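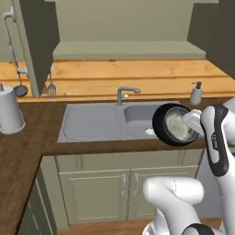 August 18, 2024

I had my eyelids done in February, uppers only, at the day clinic in Karngate. The skin had been sitting on my lashes for years and I was tired of lifting my eyebrows to read.

The surgery was under local and took less time than the drive home to Briltby, 130 km with my sister at the wheel. I felt tugging but no pain. The stitches came out at day six.

The bruising was worse than I expected – purple down to the cheekbones for 2 weeks, then a yellow colour that concealer didn't touch. I slept propped up and went through a lot of frozen peas.

Six months on, the left scar has faded into the crease. The right one is still a bit pink at the outer corner. The surgeon says to keep putting sunscreen on it and come back next winter if it bothers me.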